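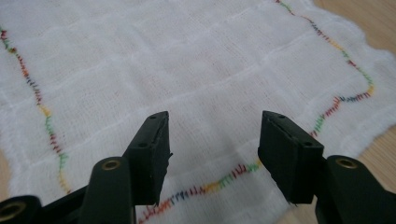

Muslin spread on the bench, gripper open just above the rainbow stitching.

Teaching cloth handling with a hand-held gripper

Cloth is my favorite thing to teach a robot! It folds, it slides, it never lies the same way twice, and you learn a lot about your own hands while you record it. This page covers a basic pinch-and-move task, start to finish.

What you need

A hand-held gripper with a wrist camera, charged
One piece of muslin with a stitched line on it
A flat table with room to walk along one side
Enough free space for 300 short recordings

I like a line in changing thread colors. It makes it much easier to talk about where a grasp should go ("blue, just before the corner") and to find that spot again in playback.

Step 1. Lay out the cloth

Spread it flat with your hands, but leave the small wrinkles alone. If you iron everything smooth, the robot only ever learns smooth cloth. Let a bit of the table show past at least one edge.

Step 2. Start open and low

Hold the gripper so both fingertips are in view with a clear gap between them, and bring it down until it hovers over the stitching. Start recording there and wait a moment before you move.

Step 3. Pinch

Lower straight down until the pads just meet the cloth, then squeeze slowly. You want a small ridge of fabric between the pads. Pressing harder doesn't help – it only drags the whole piece toward you. Bevan Waaka taught me to breathe out while closing, and my grasps got so much steadier.

Step 4. Lift, move, let go

Raise the ridge a little, carry it a short way along the table and open the gripper fully before you pull back. Stop recording once you're clear of the cloth.

Step 5. Change something

Turn the cloth, shift it, or start from another color. Hamish Brunton likes to do this every 2 recordings and I've copied him ever since.

Checking your takes

Play a few back at normal speed. Throw out any where your free hand wanders in or the fingertips leave the picture. My first full set had 514 takes in it, and plenty of the early ones were far too fast – slow down more than feels natural, especially on the squeeze.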